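May, 6:40 am

Up too early again. Kitchen cold. Dumplings today, or rather the second go at dumplings, because the first batch split in the pot and I ate the filling with a spoon standing up.

Notes from last time before I forget them. Dough too dry. I used the recipe from the back of the Seroment flour bag and it wants more water than it says. Cabbage not salted long enough. Pot boiling like mad when it should have been barely rolling. Also I put too much in each one, I always do.

So. Salted the cabbage last night this time. Sliced it thin, big pinch of salt, bowl in the fridge with a plate on top. This morning a whole puddle in the bottom. Squeezed it in the old dish towel until my wrists hurt. Amazing how small it gets.

Dough: 600 grams flour, hot water, pinch salt. Stirred with chopsticks til shaggy, then hands. Horrible for five minutes, then fine, then lovely. Wrapped it up and left it under a bowl.

Phone at nothing of course, and the recipe is on the phone. Hunted for the charger. Wrote the filling down on an envelope from memory in the meantime: pork, ginger, scallion, soy, a bit of sesame oil, white pepper, the cabbage, one egg. Pretty sure that's right. Might be sugar in there too??
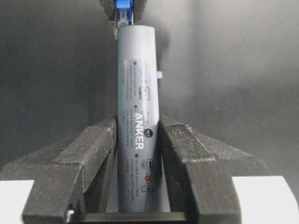 Anker, upright. Thank you Anker.

8:15. There was sugar. Half a spoon. Added it.

Fried a little pinch of the filling to test, which I never used to do and now can't believe I didn't. Needed salt. Tested again. Needed ginger. Tested again, and then one more that was really just breakfast. Stir it in one direction only, Diarmuid told me that years ago and I do it without knowing why. It does go sticky and pale after a while, like it should.

Diarmuid Mac Mathúna, I should say, so that when I read this at ninety I know which one. Coming at one with his mother's bamboo steamer. He says 2 tiers. I have 0 tiers, I have a metal colander and a lid that doesn't fit.

Ran to Overgaard for the vinegar. They had moved everything. Vinegar is now next to the cat food. Bought the black one, plus chili oil I didn't need, plus a bag of those sesame candies, gone before I got home. Line was terrible. Woman ahead of me paying in coins, very nicely, one at a time.

10:30. Rolling. Cut the dough in ropes, ropes in lumps, lumps flat with the palm. The trick is thin edges and a fat middle, turning it a little with the left hand while the right does the pin. First ten looked like maps of Ohio. After that better. Keep the rest covered!! It dries out in no time and then the pleats won't stick and you're dabbing water on everything like an idiot.

Pleats: five on one side, press to the flat side. Mine lean. Don't care. The freezer tray ones I just folded in half and crimped with a fork.

Put the Dradano radio show on while I worked, the one with the two brothers arguing about stock. Older one says never salt a stock. Younger one says why are you like this. I'm with the younger one.

Back hurts. Counter too low or me too tall.

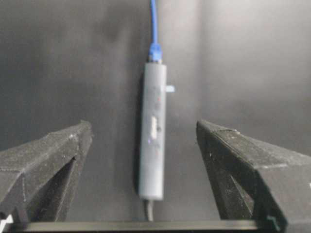
Sauce while the last of the dough rested. Black vinegar, soy, a bit of the chili oil (so I did need it), garlic grated on the small side of the grater along with some knuckle. Spoon of the hot water to loosen it. Left it on the windowsill to get to know itself. Better after an hour, always is.

12:20. Cooked a test six in the pot. Water up to a boil, dumplings in, stir once so they don't sit on the bottom, lid on. When it comes back up, cup of cold water. Again. Third time they float and look fat and then they're done. None split! Not one. Ate all six over the sink, burnt the roof of my mouth, would do it again.

Forgot to write down how much water went in the dough. OF COURSE. More than the bag says. I think I stopped pouring when there was no dry flour left in the bowl. Write it down next time.

4 pm. He was late, steamer was dusty, we washed it and lined it with cabbage leaves and it worked beautifully. Steamed ones are chewier. He likes those. I like the boiled ones, and best of all the leftover ones fried in the pan, bottoms brown, splash of water, lid. We had all three kinds. He brought pears from Kemside, hard as rocks, so those are in a paper bag for later in the week.

He says I should try shrimp. He says that about everythign.

Kitchen is a disaster. Flour on the kettle, flour in the drawer with the knives, somehow flour on the calendar. One tray in the freezer, spaced out so they don't stick, bag them up tonight once they're solid. Don't forget. Last time I forgot and they tasted of freezer.

Steamer's staying here til next month. Want to try buns. Need yeast, and the fine flour, and to ask him how long his mother let them rise the second time. Towel still soaking, smells of cabbage. Bed early.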